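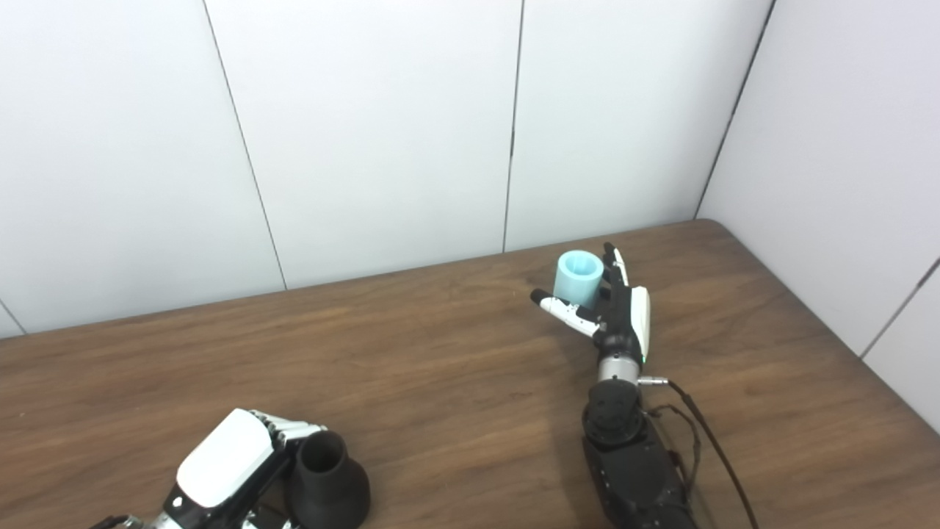

Trirno - Call for trial operators, two-hand teleoperation kit
Posted 25 September 2020

Trirno is looking for 13 paid participants to test the pre-release version of Stullura, a kit for controlling a pair of multi-fingered robot hands from a seated operator station. The kit goes on sale to small labs and technical schools in January. Before then we need usage data from people who did not build it.

What you will do

Each participant completes four sessions of 60 minutes. You wear the tracking gloves and a headset and work through a fixed list of tabletop tasks: reach, grasp, lift, set down, pass from one hand to the other. Objects are ordinary household items, cups for the most part. A task counts as complete when the object is upright on the table and both hands are clear of it. You may repeat a failed task twice, then you move on.

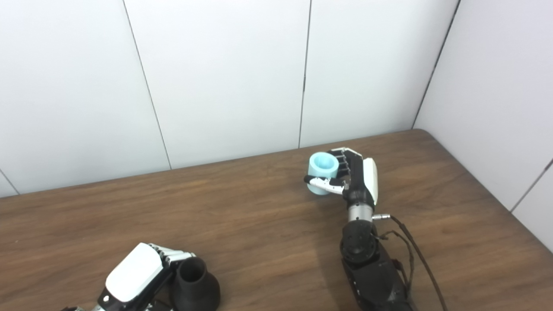
Thumb placement is the part most new operators find slow, and it takes up all of session one. Sessions two and three cover one-hand and two-hand tasks. Session four is a setup test: you mount one hand on its wrist, route and connect the cable, and run the calibration from the printed manual, with no help from staff. Please mark up the manual as you go. Wrong part names and missing steps are useful to us.

Who can apply

- Age 18 or over, with full use of both hands
- Normal or corrected vision (glasses fit under the headset, but very wide frames do not)
- Able to sit for 30 minutes without a break
- No previous work on this kit or on the Maillard glove it replaces

Robotics experience is not required. Almost 51 percent of the places are held for people with none. If you have used another hand or glove system, name it in your application so we can put you in the correct group.

Pay and conditions

Participants are paid per session, at the end of each session, including sessions stopped early for a fault on our side. Travel within the city is refunded against receipts. We record hand motion, headset video and task times. Faces are not recorded. You will sign a consent form and a short nondisclosure form covering the manual and the control software.

How to apply

Write to Rosine Picard, Trirno trials desk, with your glove size, your dominant hand and the hours you are free. Technical questions about the kit go to Reto Moser. Applicants who took part in the Zellow arm trial may apply again - state your old participant number.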